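Small Drawers on the Kitchen Counter (and Why I Gave In)

I used to be a clear-counter person. Everything behind a door, nothing out but the kettle! Then we moved into the house on Redstead, where the kitchen has exactly 2 cabinets I can reach without a stool, and I had to rethink the whole thing.

What saved me was going vertical. A box with a drawer takes up the same space as a stack of mail, but you can put things in it and on it. My first one came from a yard sale in September, and I've been moving it from one end of the kitchen to the other ever since (it's finally settled by the coffee things, where I think it belongs).
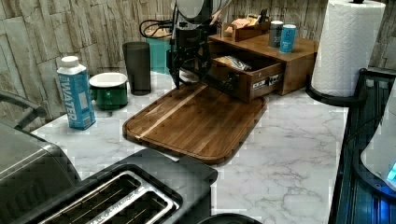 Snacks and drinks are the worst offenders for counter creep, so start with those. Pull out everything you grab between meals and see what's short, what's tall and what's floppy. Floppy things go in the drawer. A foil packet is a good candidate, like the one in the wooden organizer with its drawer partway open, and slim cans can stand on top next to a little tray for the small stuff. Tall things like a carton of water or a tumbler do fine on the open counter. I'd keep the cutting board somewhere you can slide it out without moving three other things first, though. If you have to unload it every time, you'll end up slicing lemons on a plate — I did that for a whole winter.

Label the drawer, even if you live alone. I write mine with a plain marker on masking tape and swap it when the contents change. My neighbor Arsen Polishchuk uses proper printed labels and his do look nicer, I admit.

A few other bits while I'm at it:

Stick felt pads under any wooden box so it doesn't scratch the counter. A pack of 50 cost me less than a sandwich and I'm still using it up.

Wipe under everything once a week. Crumbs travel.

If the drawer sticks, rub a candle stub along the runners. Works on dressers too!

Next time I'll get into the spice shelf, which is a much longer story.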